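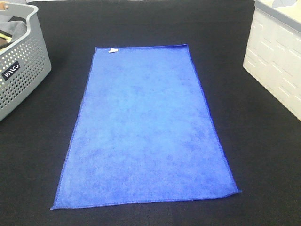 So on Thursday I finally got over to the Clirnwood open day, and I spent nearly all of it at the towel-folding station! You hold two handles, the arms copy you, and every fold you make gets saved for the robot to learn from. They want 400 of them by August. I managed six — two were pretty bad, and my corners kept sliding off. The guide told us to keep the sloppy ones too. I skipped the Golbridge talk to get back in line, and my wrists are still sore.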